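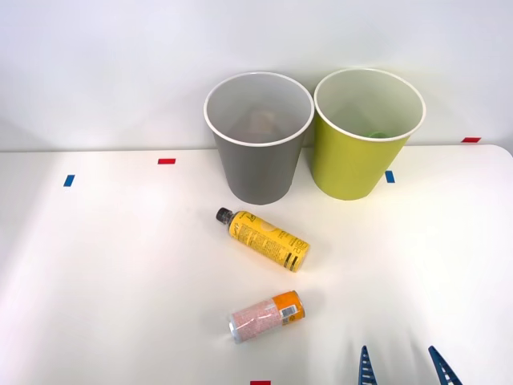 空杯子、空瓶子和空罐子去哪里了?

你喝完一瓶饮料,手里剩下一个空瓶子。它很轻,捏一下会响。你把它放进桶里,盖上盖子,事情好像就做完了。可是对瓶子来说,路才走了一小段。

这篇文章讲三样常见的东西:塑料瓶、铝罐和纸杯。它们都是装饮料用的,大小也差不多,但是做它们的材料不一样,所以喝完以后要走的路也不一样。

先认一认材料

塑料瓶多半是用一种叫“PET”的塑料做的。中文名字很长,叫聚对苯二甲酸乙二醇酯,你不用背下来。记住瓶底就行:很多瓶子的底上有一个小三角形,由三个箭头围成,三角形里写着数字1,那就是PET。三角形里写别的数字,就是别的塑料。

瓶盖常常是另一种塑料,比瓶身硬一些,也厚一些。把瓶盖和瓶身的碎片一起放进水里,瓶盖的碎片会浮起来,PET的碎片会沉下去。后面我们还会用到这一点。

瓶子外面那层印着字和图的皮叫标签。标签有的是纸做的,用胶水粘在瓶子上;有的是塑料薄膜,像一件紧身衣套在瓶子外面。有的标签把瓶子包得很严,从外面看,整个瓶子都是标签的颜色。你如果把标签撕下来,会发现里面的瓶子可能是透明的。

铝罐是用铝做的。铝是一种金属,银白色,很轻。罐子的两头常常能看到它本来的颜色,中间印了漆,所以有各种花样。罐壁非常薄,空罐子用手就能捏扁。罐子装满饮料的时候却很结实,尤其是汽水罐,里面的气体从四面八方往外顶,罐壁就不容易瘪。

还有一种罐子是用铁做的,外面镀了薄薄的一层锡,常用来装水果和豆子。想知道手里的罐子是铝还是铁,拿一块冰箱贴试试。能吸住的是铁罐,吸不住的是铝罐。

纸杯看上去最简单,其实是三样里面最麻烦的。普通的纸碰到水会变软,写字的纸在水里泡一会儿就烂了。纸杯能装水,是因为杯子里面有一层很薄很薄的塑料,贴在纸上,你用手摸会觉得滑滑的。有些杯子装冷饮料,外面也贴一层,这样杯子外壁上结的水珠就不会把纸弄湿。

纸杯是怎么做出来的

你可以自己拆一个用过的纸杯看看。先把它洗干净晾干,再找到侧面那条竖着的接缝,沿着接缝慢慢撕开。撕开以后,杯身变成一张扇形的纸,上边长,下边短。所以卷起来以后,杯子上面大、下面小。

杯底是另外一张圆形的纸。它的边向下折,和杯身的下边压在一起。杯口那一圈圆圆的边,是把纸向外卷出来的。卷边有两个用处,一个是嘴唇碰上去不会觉得割,另一个是让杯口变硬,拿起来不会一捏就扁。

上大下小还有一个好处:空杯子可以一个套一个地叠起来。如果杯子是直筒形的,一个就没法放进另一个里面,运杯子的车就要多跑很多趟。

普通办公室里用的小纸杯,一杯能装200毫升水。你可以用家里的量杯量一量,看看你家的纸杯是大一些还是小一些。

为什么要分开放

假如把塑料瓶、铝罐、纸杯和没吃完的面条都扔进一个桶里,会怎么样呢?面条的汤会流到纸杯上,纸就脏了。瓶子里剩下的果汁会流出来,粘得到处都是。等到要把它们分开的时候,又慢又费水,有些东西已经脏得不能用了。

一开始就分开放,后面的事情就好办得多。所以很多地方会准备不止一个桶,用颜色来区分。颜色代表什么,每个国家、每个城市都有自己的规定。在一个地方,蓝色的桶也许是放纸的,到了另一个地方,蓝色的桶也许什么回收物都能放。桶上如果有字和图,要先看字和图。

在小镇Treddale,学校的每间教室里有两个桶。灰色的桶放不能回收的垃圾,绿色的桶放瓶子和罐子。纸不放在桶里,放在窗台下面的一个扁盒子里。隔壁的Echeverría小学用的是另一种办法:他们只在走廊尽头放桶,下课以后大家把东西拿过去。两种办法都可以,各有各的方便。

在桌上练习分类

分类可以先在桌子上练习,不用等到收拾垃圾的时候。找两个上面开口的杯子当小桶,再找一些空的、干净的瓶子和罐子,就能开始了。
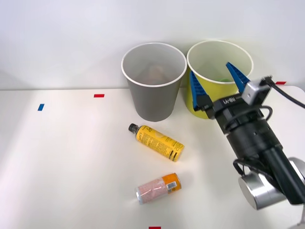 练习之前,先商量好规则。哪个杯子放什么,要说清楚,最好写在小纸条上,贴在杯子前面。规则可以按材料定,也可以按颜色定,还可以按大小定。拿两个杯口都是白边的杯子来说,一个灰色,一个黄色,并排放在桌子靠里的一边,杯子前面横躺着一个黄色的瓶子和一个小铝罐。按颜色分,黄瓶子要进黄杯子;按材料分,就得先说好哪个杯子收塑料,哪个杯子收金属。瓶子还是那个瓶子,规则换了,它去的地方就可能不一样。瓶子上黑色的螺旋盖也要想一想,是跟着瓶子一起走,还是拧下来另外放?

如果你们按颜色分,很快会碰到难题。一个罐子上可能有好几种颜色,比如罐身是淡粉色和白色,一头又有一圈橙色。算粉色,算白色,还是算橙色呢?大家的答案可能不同。按材料分就没有这个问题,整个罐身都是铝,印什么颜色都是铝。真正的回收站主要看材料,原因就在这里。

瓶子和罐子在桌上横着放的时候容易滚。圆筒形的东西躺下来,只有窄窄的一条边碰着桌面,轻轻一推就走。桌子如果有一点斜,它自己也会滚。练习的时候可以在桌上贴几条彩色胶带,标出每样东西开始时放在哪里,这样大家轮流做,每个人的起点都一样。

下面是一种玩法,两个人到四个人都可以。

把要分的东西排在靠近自己的这一边。
把两个杯子放在对面,杯子之间不用留很大的空。
一个人说规则,另一个人来放。
每次只拿一样。
放完以后一起检查,放错的拿出来再说一遍理由。
换一条规则,从头再来。

大的瓶子放不进杯子,可以放在杯子前面,或者换大一点的桶。玻璃瓶不要拿来玩。铝罐的开口处很锋利,手指不要伸进去。

要不要洗,要不要压扁

Treddale的规定是倒空,用一点水冲一下,不需要洗得像饭碗那么干净。冲过瓶子的水可以用来冲下一个瓶子。牛奶瓶和酸奶瓶要多冲一次,牛奶留在里面很快会发臭。

瓶盖要不要拧下来,各地的说法不同。以前有很多地方要求拧下来,现在有不少地方请大家把盖子拧回去,这样小小的瓶盖就不会从机器的缝里掉出去。你家附近怎么规定,可以问一问家里的大人,或者看看小区的通知。

压扁也是一样。塑料瓶压扁可以省地方。铝罐有的地方让压,有的地方不让压,因为那里的机器要靠罐子的形状来认它。

车把它们运到哪里

装着瓶子和罐子的车,从Treddale开到Flurbridge。Flurbridge有一座回收站,附近好几个镇的东西都送到那里。去年九月,光是Treddale的学校就送去了2589个空瓶子。数瓶子的是高年级的班,他们每天下午放学前数一次,把数字写在黑板旁边的表格上。

到了回收站,车把东西倒在地上,堆成一座小山。铲车把它们铲到传送带上。传送带是一条会走的宽带子,东西在上面排着队往前走。

第一道关是工人的眼睛和手。他们站在传送带旁边,戴着厚手套,把不应该出现的东西拿走,比如旧衣服、电线和玩具。塑料袋也要拿走。它们会缠在机器的轮子上,缠多了机器就得停下来。

第二道关是磁铁。传送带上方挂着一块很大的磁铁,铁罐从下面经过,会被吸起来,送到旁边的箱子里。铝罐不会被吸起来,继续往前走。

第三道关专门对付铝罐,用的也是磁铁,不过方法不同。传送带的尽头有一个滚筒,里面装着一圈转得飞快的磁铁。铝罐靠近的时候,身体里会产生一圈一圈的电流,这种电流叫涡流。有了涡流,铝罐就会被推开,往前跳一下,掉进远一点的箱子。塑料瓶里没有涡流,不会跳,直接掉到近处。

第四道关用光来看塑料。一盏灯照着传送带,塑料把光反射回来。不同的塑料反射回来的光不一样,我们的眼睛看不出差别,机器可以。机器认出某种塑料,就打开一个小喷嘴,噗地吹一口气,把那个瓶子吹到该去的地方。

分好以后,瓶子被压成一大捆一大捆的方块,外面用铁丝扎住。铝罐也是这样。Flurbridge最大的一捆重800公斤,要用叉车才能搬动。

塑料瓶接下来做什么

扎好的瓶子被送到另一家工厂。在那里先拆开铁丝,再切成指甲大小的碎片。碎片要洗,洗的水是热的,在给Flurbridge洗瓶片的那家工厂,水温是70摄氏度。热水加上清洗剂,可以把标签上的胶水洗掉,也能洗掉剩下的糖。

洗的时候会用到前面说过的办法。碎片进了水池,瓶盖的碎片浮在水面上,瓶身的碎片沉到水底。上面的从上面捞,下面的从下面取,两种塑料就分开了。

瓶片烘干以后加热,变软变成黏稠的液体,再从小孔里挤出来,切成一粒一粒的小颗粒,像米粒一样。小颗粒可以再做成瓶子,也可以拉成细丝,织成布。有一家叫Mistiler的小厂,用这种细丝做书包和铅笔袋。你摸上去是布,其实它以前是瓶子。

塑料每熔化一次,质量会差一点,所以做新瓶子的时候,工厂常常把回收的颗粒和新的颗粒混在一起用。

铝罐接下来做什么

铝罐先被撕成小片,再用热空气去掉外面的漆,然后放进炉子里熔化。熔化的铝亮亮的,会流动,倒进模子里冷却,就成了很大的铝块。铝块经过滚子一遍一遍地压,越压越薄,最后压成可以做罐子的铝片。

铝可以熔化很多次,每次出来还是铝。从矿石里炼出新的铝,要用很多很多电;把旧罐子熔化重做,用的能量少得多。所以回收站很愿意收铝罐。

做一个罐子,先从铝片上冲下一块圆片,压成一个浅浅的杯子,再把杯壁拉长拉薄。罐身和罐底是一整块铝,没有接缝。你可以找一个空罐子看看,侧面找不到缝。罐盖是另外做的,装完饮料以后才封上去。

纸杯接下来做什么

纸杯的麻烦在那层塑料。要回收纸杯,得把它泡在水里不停地搅,让纸变成纸浆,塑料膜脱落下来,再用筛子把塑料膜捞走。不是每座造纸厂都有这样的设备。Flurbridge回收站目前不收纸杯,Treddale的孩子喝完水,纸杯要放进灰色的桶。

有些城市有专门收纸杯的桶,形状是几根细长的管子。杯子一个套一个地放进去,占的地方很小。放之前要把剩下的水倒掉,杯盖和吸管拿开。

纸杯在扔掉以前还能用很多次。装铅笔,装回形针,装种子都可以。在杯底戳几个小洞,放上土,可以种豆子。豆苗长到比杯口高出一截的时候,要换到大花盆里去。

几个常见的问题

瓶子里还有一口水,可以直接放进桶里吗?
最好倒掉。水会让整袋东西变重,盖子松了还会流出来,把旁边的纸弄湿。

标签要撕掉吗?
Treddale不要求撕。有的地方要求撕,撕下来的塑料标签也要按当地的规定放。

罐子上的条形码有什么用?
条形码是一排粗细不同的黑线,收银台的机器扫一下,就知道这是什么商品。有些地方的退瓶机也看条形码,扫过以后会退给你押金。罐子压得太扁,条形码皱在一起,机器就读不出来。

放错了怎么办?
拿出来,放到对的桶里。如果已经够不着了,就告诉大人,不要把头和手伸进大桶里。

不知道是什么材料怎么办?
先看底部和标签上有没有标志,再用冰箱贴试一试,还是不知道,就先放在一边,等问过了再放。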